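Re: [potluck-list] Tablecloths and signs for the March supper

Sorry so slow, read this on the train and am answering between stops.

Guilan Tan wrote:
> Hi all,
> Three things before I order anything.
> 1. Tablecloths. Do we go with the paper rolls again or buy real cloth? The paper tore last year as soon as anybody slid a casserole dish over it. I found cloth at Plistby, checked, comes in red, blue or yellow.
> 2. Something to write the dish names on. The folded index cards kept falling into the food.
> 3. Drinks. Cans or the big dispensers?
> Over 200 people said yes so far, so I would like to get this settled by the end of the month.
> Guilan

1. Cloth. Please, cloth. We own 11 long tables and I'd cover every one. Yellow gets my vote, the red looked like a pizza place when Ichikawa Hall did it and the blue is too dark under those lights. Plistby will take back unopened ones, I called. Wash them once before the supper, cold, hang them up. They come folded very hard and the creases don't drop out by themselves. I can take half the pile if someone else takes the rest.

Also check the length before you pay. Our tables are the long ones, not the card tables. Last time we ended up with bare wood at both ends and had to overlap 2 cloths on each.

2. Boards. Small white wipe-off ones, flat on the table in front of the dish, one per dish or one per two if they're little dishes. Write the name, what's in it, and NUTS in capitals if there's nuts. Flando has them in the school aisle. Get the rounded corner kind, the square ones snag the cloth. Only gripe is they're shiny, so write thick and dark or you can't read it under the ceiling lights. Bring a rag.

I know Rusau offered to print us labels. Nice of them but people change their minds about what they're bringing right up to the door, so I'd say thanks and no.

3. Cans. The dispensers dripped on everything and then we had the sticky floor to deal with. Cans go at the back edge of the table, dishes in front, so people aren't reaching across hot food with there sleeves. Pull tabs are fine, no cups needed, less trash.

Yellow and white check with one of the boards on it, and a can at the back where I'd put them:

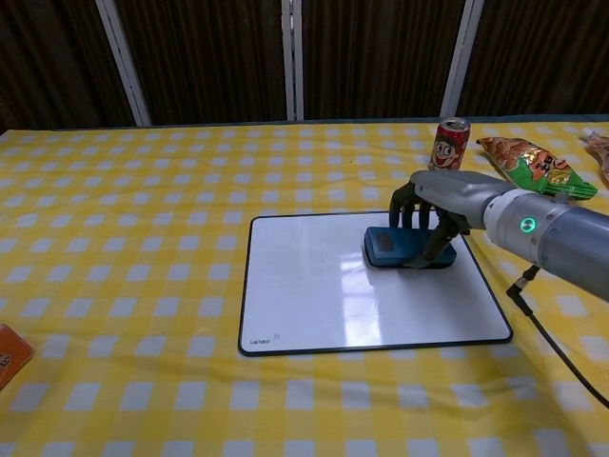

4. (not on your list) Setup time

Can we get in at 3 instead of 4? Cloths first, then boards, then cans, food last. Last year the food showed up while we were still unfolding tables and it all sat on the piano.

Need a yes or no on yellow from everybody please, reply to the list and not just to me. My stop, more tonite.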